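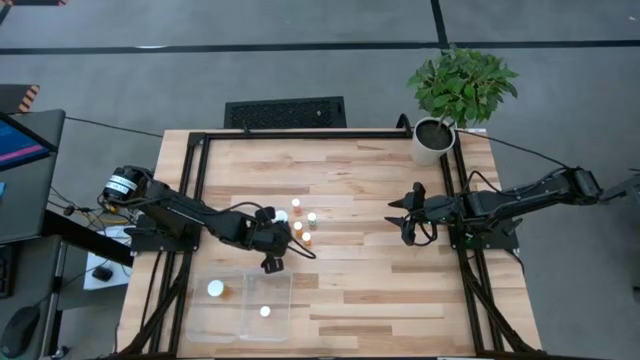

Mwende Ogola 留言说，分格之前应当先定瓶盖直径，再定托盘尺寸；她那边按瓶身高度排过一轮，结果每次补货都要重排，后来改成只看盖径，格子就稳定了。她另外建议两格托盘不要按颜色分，颜色只用来找瓶，分格依据应当是取用频率。

这条意见已并入本页。以下为小瓶分装与归位的整理记录，对象是白盖小瓶和透明两格托盘，台面为浅色木拼板。

一、适用范围

本页只讨论小容量带盖瓶：维生素片、调色用的粉料、针线盒里的小配件瓶均可参照。液体瓶另议，液体瓶需要考虑渗漏和垫层，Faltdale 工作间的液体柜有单独一页。处方药品请保留原包装和标签，不要按本页的方法换瓶。

二、托盘

选用透明料、圆角、中间一道竖隔板的两格盘。透明盘的好处是盘底有碎屑时能直接看到，木纹透上来也不影响辨认瓶色。圆角便于擦拭，直角盘的角部容易积粉，用棉签才能清出来。

隔板高度以不超过瓶肩为宜。过高则手指伸不进去，过低则瓶子倾斜时会越过隔板。橙色瓶配宽盖，重心偏上，单独放一格时容易斜靠，可在格内加一条防滑垫，垫宽 9 毫米即可。

三、分格规则

左格放宽盖瓶，右格放小圆盖瓶。两格不混放。待归位的瓶子先集中在托盘外侧，橙、绿、粉橙各色不必分开，按盖径从大到小逐个入格。

同色瓶有两只以上时，在瓶底贴编号，不贴瓶盖。瓶盖在清洗时会互换，编号跟着盖子走就失去意义。Vandarholm 库房曾经用盖面编号，清洗一次之后对不上的有 6 只，全部开盖复核。

四、台面

窄条拼接的木台面有接缝，小瓶立放时应避开缝口，尤其是瓶底直径较小的。台面每季度上一次木蜡油，上油后静置 8 小时再放托盘，否则盘底会粘出印子。上一次上油在十月，用的是无色款。

托盘放在台面靠左下的位置，右侧留空，用来登记和贴标。习惯用左手的人可以左右对调，分格规则不变。

五、清单格式

每只托盘对应一张清单，列项为：编号、瓶色、盖型、内容物、启用日期。Chege 货架的清单目前编到 196 号，Akano 货架沿用同一序列，不另起号。作废的编号划线保留，不再分配给新瓶。

六、对留言的补充答复

关于按取用频率分格：在盖径相同的前提下可行，盖径不同时仍以盖径优先。两者冲突的情况集中在宽盖的常用瓶上，目前的处理是把这类瓶放在左格靠外一侧，取用时不必越过其他瓶子。

Mwende Ogola 又问过能否用三格盘代替。三格盘的单格宽度不足，宽盖瓶放进去之后盖沿会顶住隔板，盖合外罩时有缝。如果库里没有宽盖瓶，三格盘可以用，清单多加一列格号。

本页更新于1月22日，星期六。防滑垫的裁切尺寸表还在整理，完成后补在第二节后面。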